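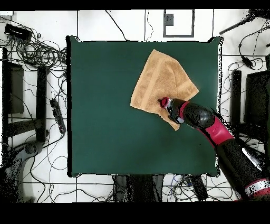
Laundry is the chore people ask me about most when they hear I write about machines. They don't ask about welding or about sorting parcels. They want to know when something will fold the towels. My answer for several years has been "not soon," and I still hold to it, though I've had to get more careful about why. A towel is about the easiest piece of laundry there is. It has four corners, no sleeves and no buttons. Drop one on a table, though, and it looks like the tan one on the green cloth here, with one flap pointing one way, a corner sticking out another, and a tail hanging off below. A person sees a towel. The arm with its gripper down on that lower part has to work out which bit of the edge it has hold of and where the rest of the edge went.

I started paying attention to this in March, when Ye-rin Byun let me sit in on a week of her tests. She works on cloth handling and has little patience for the videos that go around. Most of those start with the towel already flat. Folding a flat towel is a solved problem, and has been for a while. You pick up two known points, move them over, and put them down. Getting it flat in the first place is where the time goes. Over the week her setup made 1230 attempts to take a crumpled towel and end up with a square one. Up to 700 of them could be called a success, depending on how fussy you are about the corners. I am pretty fussy. My mother would have accepted fewer.

A bit more than half is good work for a research group. It is a poor rate for a household. If I had to refold every second towel I would stop using the machine by the weekend, and I think most people would too.

The usual reply is that the rate will go up. I agree that it will. But the number we are shown is for one towel, on one plain table, with good light and an engineer a few steps away. Take the same arm to my laundry room and it meets a fitted sheet, a sock stuck inside a pillowcase, and a dark shirt on top of a dark shirt. It also needs somewhere to stand. Anyone who has seen one of these setups knows how much cable there is on the floor around it. I have a dog and a narrow hallway.

Shop floors are a different case, and I think people who lump the two together are making a mistake. Dong-hyun Ko runs the linen side at Pretatley, a commercial laundry that handles flat goods for hotels. Their folding line came from Schwerdtfeger and it goes through 2000 pieces in a shift. It has no hands at all. It has rollers and belts, and it folds beautifully. What it can't do is pick a wet sheet out of a cart and find two corners of it. People do that, standing at the feed end, and it's the worst job in the building. Ko has looked at arms for it twice and sent them away twice. The second one took 13 seconds to find a corner. His feeders don't take anything like that long, and they talk about baseball while they do it.

He would buy one tomorrow if it kept pace. That is where I expect the first real use to be. The goods are all alike, the floor is clear, there is a technician on site, and the job is one that workers leave whenever they find something better. Nobody at Pretatley would miss it, as long as the people who do it now are moved to other work. Ko says they would be. I would want that in writing.

Homes will come a good deal later. The companies selling home robots should say so. Wandar has been taking deposits on a "whole house helper" and its page lists folding among the things it does. When I asked which items it folds, I was told this was still being worked on. Then take it off the page. A dishwasher does one thing and we have all arranged our kitchens around it without complaint. I'd pay decent money for a box that takes towels in at the top and gives back folded towels, and does nothing else. I don't need it to load the fridge.

Byun's group is moving on to T-shirts next. She expects the success rate to drop by a lot and has told the people who fund her so. I'll go back when they have results. Until then there is a basket at the end of my bed, and it's mostly towels.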